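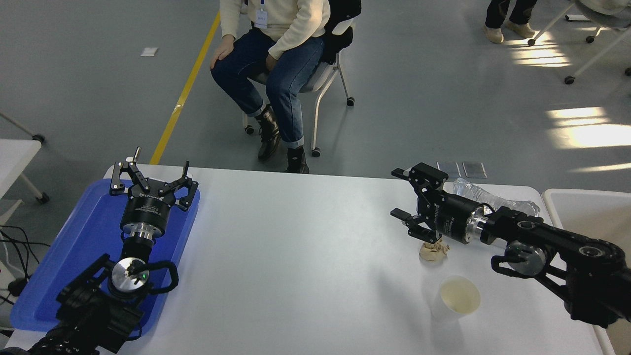 Figure 6. Shared table before clearing, with the blue tray near the left edge.

Section 6. Clearing and Resetting the Shared Table

6.1 Scope

This section applies to all white worktables in the Nasdale building, Gratanport site. It covers used cups, paper tissues, empty bags and trays left on the table at the end of a session. Chairs are covered in Section 7.

6.2 Before You Start

Have ready one lined waste bin, one bucket for liquids and 2 clean cloths. Ask anyone seated at the table to move their chair back behind the work area. Badges and lanyards should be tucked in while wiping.

6.3 Procedure

1. Check every cup for liquid before lifting it. In Figure 6, the white paper cup holds a pale yellowish liquid.
2. Lift the cup by its sides, empty it into the bucket and place it in the waste bin.
3. Pick up used tissues, such as the crumpled beige one near the cup, and discard them.
4. Open out any plastic bag and look inside. If it is empty, discard it. If it contains parts or papers, set it aside for the session lead.
5. Leave the blue tray on the table. Remove any waste from it, wipe it and return it to its place near the left edge.
6. Collect small clear plastic pieces by hand. They are easily missed against a pale surface – check past the far edge of the table as well as on top.
7. Wipe the table from the far edge toward the near edge with a damp cloth, then dry it with the second cloth.
8. Record the table number in the Sequeira log on page 112.

CAUTION: Do not place cups containing liquid in the waste bin. Wipe up floor spills at once and keep rolling chairs clear until the floor is dry.

NOTE: Keep small plastic pieces for 17 days before disposal unless the session lead has marked them as waste. Store them in the Govetti drawer unit, bottom drawer.

6.4 If an Item Cannot Be Identified

Leave the item in the blue tray with a written label giving the table number. Do not discard it.

Revised June 23, 2025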